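The wind farm at the end of my road 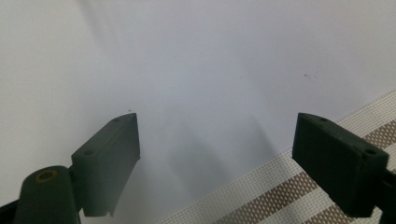
I never meant to become a person with opinions about electricity. Then Plonness, the company that wants to put turbines on the ridge above Plelcombe, sent every house a glossy booklet, and I read it in the bath, and by the time the water had gone cold I had underlined half of it. The turbines would feed the grid through a new substation behind the old quarry, and the whole lot would be paid for by Ometti, an investment firm I had never heard of and now hear about every time I buy milk. My kitchen has been given over to it ever since. Booklets on the chairs, maps on the fridge.

The sums, as far as I can follow them, go like this. Plonness says the ridge could supply 2000 homes. Plelcombe hasn't got anything like that many, so the rest would go down the valley, and that bothers people far more than I expected. Why should we look at the things so that somebody else can run a tumble dryer? I do see it. But then our own power has been coming from somebody else's view for as long as I've been alive, and I've never once written to say thank you.

The money is where it gets lively. There's a community fund on offer, and the first version was so mean that even the people in favour were cross. It has gone up since. Homes nearest the site would also get a discount on their bills for 30 years, though the booklet is very quiet about who would be running the scheme by then. Ometti might sell up. Plonness might be called something else. I asked at the drop-in evening and got a lovely smile and a leaflet.

Kang came into it in October. They're the outfit building the turbines, or they will be if anyone gives the go-ahead, and they brought a model to the village hall with blades that turned when you pressed a button. I pressed it more than was dignified! They were the only ones all evening who talked like people who had been up a ladder. I learnt that the foundations are poured in one go, that a lorry with a blade on the back can't get round the bend by the chapel, and that they'd have to take out a wall and put it back stone by stone. The wall has caused more upset than the turbines.

Then there's the cable, which I'd paid no attention to at all. It has to get from the ridge to the substation, and there are two ways of doing it: poles across the fields, cheap and ugly, or a trench, dear and muddy. Plonness prefers poles. Everyone with a bedroom on that side prefers mud. The planning office has had 3814 comments, a good many from people who live nowhere near us, and I've ploughed through more of them than is healthy. Some are beautifully argued. One is entirely about skylarks. Several are the same letter with a different name at the bottom.

So where am I? In favour, mostly, with grumbles. I'd like the trench, and I'd like the fund put in writing with a proper date on it. I'd like a straight answer about what happens when the blades wear out, as well, and I've asked for that twice now. My own letter went in last month. It was supposed to be a page and came to 1000 words, most of them about the cable, with a paragraph about the wall that I put in at the last minute after walking past it on the way to the post box.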